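Stetport Television has confirmed that actress Giuliana Mosquera will leave the daily drama Ticona at the end of the current season, closing a run of more than 300 episodes in the role of Omer family matriarch Ines.

The announcement was issued on Oct 4, 2023, by the channel and Noda Pictures, which produces the series. It followed a week of reports in the entertainment press that the actress had been written out after a dispute over her contract. Both companies denied this.

"Ms. Mosquera informed the production in May that she wished to pursue other work, and her departure has been planned with the writing team from that point," the statement read. "We thank her for her service to the show and its viewers."

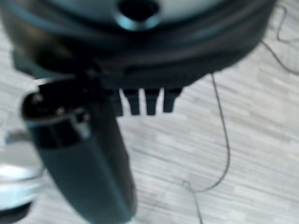

The character will remain on air for the rest of the season. Noda Pictures declined to say how the story would end, but confirmed that two new cast members will join the Omer household before the final episodes are broadcast. Their names will be released once contracts are signed.

Mosquera joined Ticona in its second season and quickly became one of its most recognized faces. An online petition asking the producers to keep her on the show has drawn 3,000 signatures.

In a short message released through her agent, the actress said she was grateful to the cast and crew — many of whom she has worked with from her first day on set — and that she would return to the stage next year. Details of that production have not been made public.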